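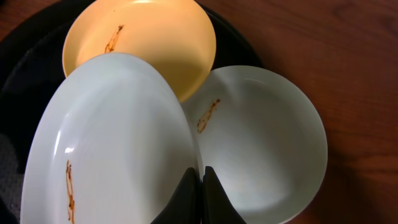
Gripper at the rims of the two white dishes, Wuvlow open day, Irkov

Hello to everyone at the Jafri fund, and sorry the spring report is mostly going to be about one Sunday! It took up most of our quarter, so it seems right that it takes up most of the page.

You asked last time how Wuvlow does when people other than us are standing around it. Well, we opened the doors at 10 in the morning and closed them at 4, and the clicker at the door said 363. I had planned for a third of that. We ran out of chairs before lunch and I ended up doing the second talk from the stairs, which I kind of liked (I could see over everybody for once).

The main table was dish clearing, the part your grant pays for. A tray, a few dishes of different shapes, a bit of brown gunk in each one, and the arm has to take them off one by one. It sounds like nothing. Then people watch it try to get a finger between two rims that are touching and the whole room goes quiet. Oval dishes are still the hard ones for us. The round bowls are fine when they stand alone, but put one right up against an oval and the arm takes its time deciding which of the two it wants. A girl of maybe eight told me it should "just wiggle them apart first." We've had that on our list since February and I moved it up when I got home.

By the numbers, since we started we've recorded 2,996 practice runs, and 733 of those are from this quarter. That's a little under what I promised you. We lost two weeks to a bad cable in the left arm, and Broteck were very good about sending a new one but the first one they sent was too short. It's all in the spending sheet, including the postage, which I'm still grumpy about.

In the afternoon we switched to the tea setup, with the two trays next to each other and both arms going. I was nervous about this one. It's newer, we had only really practiced it with the blinds down, and the light in the Irkov room changes a lot after about 2.
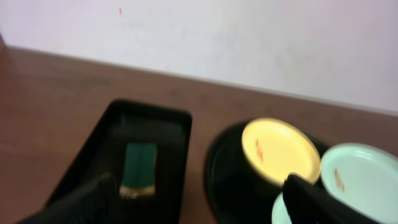 Anyway, we went ahead, and I'm glad, because this was the part people asked the most about afterward. Small cups are a whole different problem from dinner dishes. They're light, they tip if you touch them off center, and dark cups on a dark tray are tough for the cameras. We did the demo four times. Two went all the way through, one I stopped myself when a cup started to lean, and one the software stopped with no help from me. I told the crowd which was which. A couple of people came up later and said they liked seeing it stop, so I think I'll keep the stop button where people can see it next time too.

What I'd do differently: a second screen for the people in back, a microphone, and a longer break between sessions. The arms could go all day. My voice was gone by 3.

For the next quarter I'd like to spend the leftover travel money on more dishes, the uglier and more mismatched the better, plus a decent lamp for the tea table so we're not at the mercy of the window. If that needs a form, please send it over and I'll fill it in this week. The wiggle move should be ready to try by then, and you're very welcome to come by Irkov and see it. Parking is behind the building, and the side door sticks, so push hard.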